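### 3.2 Gathering the walkthroughs

We collected everything in Humis, our house simulator, and I'll admit we started out far too keen. The plan was 1,000 walkthroughs in April, all driven by hand with a gamepad. We got to 400 and our thumbs gave up! Still, 400 was plenty to show us which bits of a home the learner found hard, and doorways won by a mile (the supplement has the tally by room). 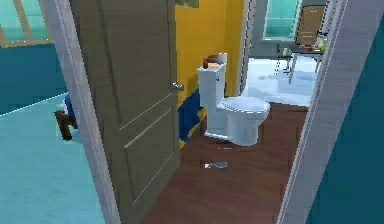
**Figure 2.** A bathroom doorway in Humis, with failed runs by room listed in the supplement.

So we went back and recorded another 200 runs that did nothing but approach a door, pause and look through. I drove most of the Kitbridge layouts myself - the ones with small rooms opening off each other - and we shared out the Semple layouts between us. Each run starts from a fresh spot, and we shuffle the wall colours and the clutter on the floor every time. We threw away any run where the driver dithered for too long, as the learner copies dithering beautifully (ask me how I know). Four layouts were kept back for testing, and none of us drove in those at all.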